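4. The Clearing Task

4.1 How the task was chosen

The course gives each team one arm, one table and one semester, and asks for a household chore done from start to finish. In the two previous years, teams picked chores that looked good on a poster: folding a shirt, pouring from a pitcher, setting a place for one. We wanted a chore our students already disliked doing themselves, on the theory that this would keep them motivated after the first month. A vote was held. Clearing up after lunch won by a wide margin, and the single vote for ironing was never claimed.

The winning proposal came from the team that called itself Kurkuria. It asked for a tray with a finished meal on it to be sorted: leftovers and trash to one place, dishes to another. The second team, Elumari, took the same task with a different control method, described in Section 5. Both teams shared the workcell, the dishes and, for most of the semester, a low opinion of each other's gripper settings.

4.2 Layouts

A layout is one arrangement of tray, dishes, food and containers. Each team was given the same 13 layouts, drawn up by Marijke Verbeke and Horacio Painemal before either team had run anything. The early ones are polite. Dishes stand apart, napkins are flat, and the food is dry and comes in pieces large enough to pinch. The later ones were written after the authors had eaten in the student cafeteria with a notebook, and they show it.

We did not allow idealized leftovers. An early draft of the rules permitted wooden beads in place of rice, and Elumari did well on beads. Rice has habits that beads lack. It sticks to the plate, then to the pad, and then to whatever the pad touches next, so that a team can score a clean plate and a dirty everything else. The rules were changed in May to require food, and the scores changed with them.

Figure 3 gives the wrist view of one layout from the harder half. Several of the difficulties listed in Section 4.4 are present in it together: small scraps on a wide plate, a crumpled tissue, a torn wrapper resting partly on a small dish, and a cup placed upside down in a bowl. 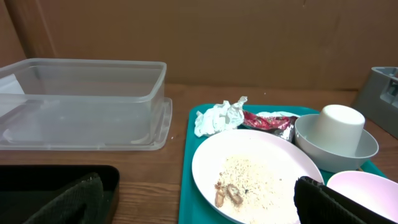

Figure 3. Wrist camera view of a tray layout, with the open container at left and the gripper pads at the lower edge.

The cup deserves a paragraph of its own. People who finish lunch often turn the cup over and put it in the bowl, which saves space and feels considerate. To a gripper trained on upright cups, the result is a new object with no rim where the rim should be. Kurkuria's first policy approached such cups from above, closed on nothing, and reported success. Rónán Mulligan, who wrote the success detector, has asked us to note that the detector was behaving as specified. We note it.

4.3 Collecting demonstrations

Each team recorded 100 demonstrations by teleoperation. Operators were students on the team, working in pairs, with one driving and one resetting the table. Resetting turned out to be the slower job. A layout has to be rebuilt closely enough to count as the same layout, and there is no agreed procedure for crumpling a tissue the same way twice. Elba Painemal proposed keeping a set of tissues already crumpled and labeled, and for a while we did. The set was thrown out by a student who was, in fairness, clearing up.

Operators were told to work at whatever speed felt natural and to finish the demonstration even if something was dropped. Dropped items were to be picked up by the arm if it could reach them and left alone otherwise. We kept these recordings in the training set. Removing them gave policies that were graceful up to the first mistake and had no opinion about what to do afterward.

One instruction we regret. We told operators to remove "all visible food" before touching the dishes, and they took us at our word. Several demonstrations contain long pursuits of a single grain of rice across a plate. Both teams' policies learned the pursuit faithfully. After review, the instruction was rewritten so that food in pieces too small to grasp could stay on the plate, and the plate could be moved with the food still on it. This is also what the students do at home, according to the students.

4.4 What went wrong

We group the failures by object, since that is how the students' lab notes were kept.

Thin items. Wrappers and tissues were the most common cause of an abandoned run. A foil wrapper shines differently each time the arm moves over it, and both policies tended to hesitate above it before grasping at a highlight. A wrapper lying partly on a saucer adds a second problem: pinching low enough to catch the foil often catches the saucer as well, and the two then travel together to the wrong destination. Kurkuria counted this as one success and one failure. The graders counted it as two failures, and Gisela Durán, who had to settle the matter, sided with the graders.

Plates. A plate is easy to hold at the edge and hard to hold level. Neither team solved this. Elumari came closest by sliding the plate to the side of the tray before lifting, a trick found by one operator late in the collection and present in only 2 demonstrations. It appeared in the trained policy far more often than its share of the data would suggest. We have no explanation and were happy to have it.

Stacked dishes. Cups inside bowls were treated by both policies as a single object whenever the cup could not be pulled free on the first attempt. Lifting the pair by the bowl would be a sensible strategy if the bowl were always the part being gripped.

4.5 Grading

Runs were graded by students from the other team, under a written rubric and with the policy's name hidden. Hiding the name had limited effect, as each team could recognize its own arm motion and most of its rival's. Disputed runs were replayed from the wrist recording and graded again by an instructor. The rubric awards points per object placed and takes points away for spills outside the tray. It gives nothing for speed, and both teams asked us to say that this was the instructors' decision.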